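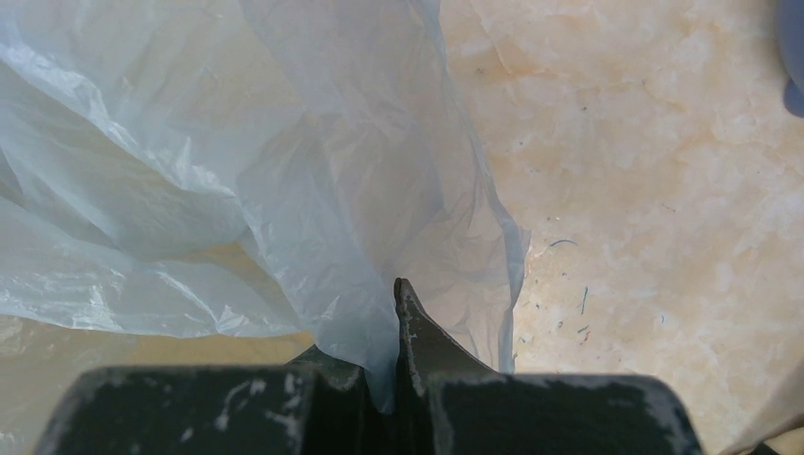
Jorley bag notes - README

Hi, I'm Azra. I keep these notes for the bag folding and bag sorting part of Jorley, and I rewrite them whenever somebody asks me a question I should have answered already. Last big rewrite was in November.

What's in here

Pictures and short written notes on thin plastic bags at home: picking them up off the floor, shaking them open, flattening them, folding them, stuffing them into other bags (we all have that drawer, right?). There are 400 entries so far. I'd love to get to 1,000, but bags are slow work and I do most of it on Tuesday evenings.

Folders

floor - bags lying on tile, stone or whatever the floor happens to be
table - same thing, on a table
folded - finished folds, good and bad
notes - one text file per entry, named to match its picture

How the notes are written

Each note gives the kind of bag (clear, cloudy, solid color), how crumpled it is on a scale from 0 to 4, and where I'd grab it first. Jinlong Duan came up with the scale and I still argue with him over what counts as a 3. If a bag has long folds plus lots of tiny wrinkles, go by the tiny wrinkles.

Please write "cloudy" for anything you can partly see through. We used to have "milky", "frosted" and "semi-clear" all floating around and searching was a mess! I've fixed most of them, but 14 notes still have the old words.

My folding method, for the folded folder

Find a corner and pinch it, then let the rest hang. Run your hand down the long side to push the air out. Lay it flat, fold it in thirds lengthwise, then roll from the closed end. Big bags fight back - I kneel on mine.

Known problems

Shiny folds can look like edges. I've mislabeled a few that way, and Deming Pan caught 2 of them in the table folder.
See-through bags pick up the color of whatever is underneath, so don't trust the color field too much.
Some notes say "left corner" without saying whose left. Sorry, still working through those.

Adding your own

Send pictures and notes together, please. Torn bags are welcome, dirty ones too. Lai-ching Chiang checks the file names and I read the notes, usually within the week.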